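January 16, 2024

# Fimmont opens second round of hand-held gripper recording

Fimmont has started a second round of recording for its tabletop handling system, Ploller. People at the company's Hastitz workshop will use hand-held grippers to carry out short everyday jobs, and the recordings will be used to train the software that guides Ploller's arms.

The first round produced 650 usable recordings, nearly all of them made at one bench. The new round has a target of 1000 and moves between several tables with different surfaces and lighting.

"The system did well at the bench it knew and poorly at the one next to it," said Kirsty Gilchrist, who runs the recording work. "We want more tables, more hands and more ways of doing the same job."

## What is being recorded

The job list has 39 entries. Most are small: stack two bowls, fold a cloth, put a cap back on a bottle, move a spoon from one side to the other. Each recording covers one job from start to finish. Failed tries are kept and labeled - Fimmont left them out of the first round and now considers that a mistake.

Kaan Gündoğdu wrote the new job list with Demirtaş, a kitchen supply company that plans to test Ploller in its packing room.

## How a recording is made

Operators hold the gripper over the table with the fingers open before they reach for anything. The camera rides on the tool, so the two finger pads stay in view along with the tabletop between them. Pale wood with a strong sheen is one of the surfaces on the list. 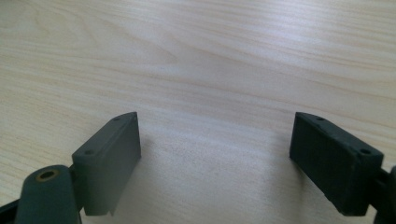 ## Schedule and access

Recording runs through the end of January. Tiina Honkanen's team checks each file for dropped images and wrong labels before it goes into training. A set of 200 recordings will be held back for testing only.

Fimmont plans to share the job list and labeling guide with research groups on request. The recordings themselves will stay with the company for now.

Press contact: Margareta Ghiță, Fimmont, Hastitz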